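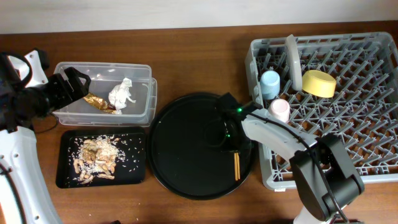

Raili Rissanen's comment on the first draft of this section was that a kit sold for table clearing should be judged on what is left on the table, and that the smoothness of the motion belongs in an appendix. The authors have followed that advice. Arm speed and joint noise are reported in the supplement, and the present section deals with the task as a buyer would meet it.

Figure 4. Table-clearing task on the Prelluline kit, seen from the head camera. The left gripper is over the clear container with the tissue and foil wrapper; the right gripper is above the round tray with the chopsticks. Shells and rice are on the rectangular tray, and the dish rack is at right.

5.2 Table clearing with the stock configuration

The Prelluline kit is offered as a complete two-arm station. The package reviewed here includes both arms, parallel grippers, a head camera, a control computer and a license for the Sama training software. The list price at the time of purchase was 3177 euros, without shipping. No part of the hardware was changed for the tests. The grippers were used with the fingers supplied, although Tuominen sells a softer set that several buyers are said to prefer for tableware.

The task was chosen to mix objects that the product sheet names with objects that it does not. Cups, bowls and plates are listed as supported. Chopsticks are listed under "thin items," with a note that results depend on the surface beneath them. Foil, tissue and food scraps are not mentioned at all, yet any table used for a meal will have some of them on it. The arrangement in Figure 4 was treated as the base layout, and object positions were varied by hand between trials.

Training data were collected by teleoperation over the month of March. Khôi Từ and Arvo Kauppinen recorded 2800 demonstrations between them, using the leader arms that come with the kit. The Sama software rejected 189 of these during import, in most cases for a gap in the camera stream. The rejected recordings were not repaired. A buyer can restore them one at a time through the review panel, but the panel gives no reason for a rejection until the recording is opened, and the process is slow enough that we do not expect many users to attempt it.

The two arms were given separate duties during training. The left arm handled light waste and the right arm handled utensils and dishes. This split is recommended in the manual and it did reduce the number of times the arms had to wait for each other. It also meant that an object dropped near the middle of the table was sometimes left there, with neither arm assigned to it. Reijo Mustonen later trained a second policy without the split, which is discussed in Section 5.4.

Chopsticks were the hardest item. On a dark, glossy tray the policy often placed the fingers slightly to one side and closed on nothing. Lowering the room lights helped more than further training did. Foil wrappers were picked up reliably when crinkled and poorly when pressed flat. Loose shells and rice were left out of scoring — the stock grippers are not built for them, and the supplier makes no claim that they are.

Support requests were sent to Hiltulard, the regional distributor, under the standard service plan. Replies were courteous and usually came the same day. One question, on how to change the camera exposure from within a saved task, was passed to the manufacturer on a Tuesday and remained open when testing closed. The exposure setting used in all trials is therefore the factory default.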